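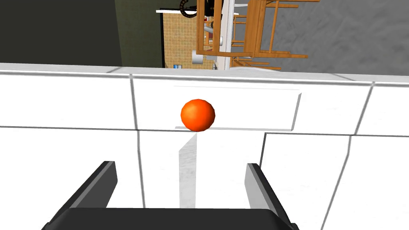
Balle orange sur un meuble blanc à tiroir (image de synthèse).

Association de quartier Fallimden
Procès-verbal de la réunion du 29 juin 2021

La séance est ouverte à 19 h. Le quorum est atteint. Le procès-verbal de la réunion de décembre est adopté sans modification.

1. Local de la rue de Voyle
Le bail a été renouvelé pour 2 ans aux mêmes conditions. Le propriétaire prend à sa charge la réparation de la gouttière côté cour. Les clés de l'ancienne serrure sont à rendre avant la fin de l'été.

2. Comptes
Le solde du compte courant est de 2 070 euros. La facture Ondel pour le chauffage, d'un montant de 652 euros, a été réglée. Une relance sera envoyée aux adhérents qui n'ont pas payé leur cotisation. 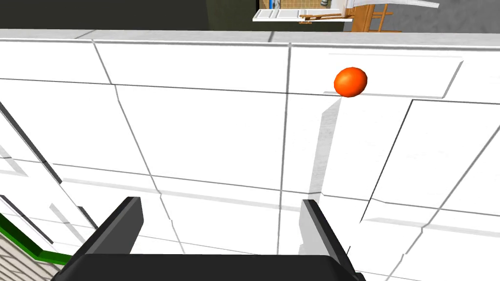 3. Fête de rentrée
La mairie n'a pas encore répondu pour la fermeture de la rue. Si l'autorisation est refusée, la fête aura lieu dans la cour du local, avec un repas partagé et sans scène. Le devis de Cerkumness pour la sonorisation est jugé trop élevé ; un second devis sera demandé.

4. Jardin partagé
Deux parcelles sont libres et seront proposées aux personnes inscrites sur la liste d'attente. Le robinet du fond fuit toujours. L'achat d'un récupérateur d'eau est mis au vote : adopté, une abstention.

5. Divers
Les horaires de la bibliothèque restent inchangés en juillet. Fermeture en août.

La séance est levée à 20 h 45.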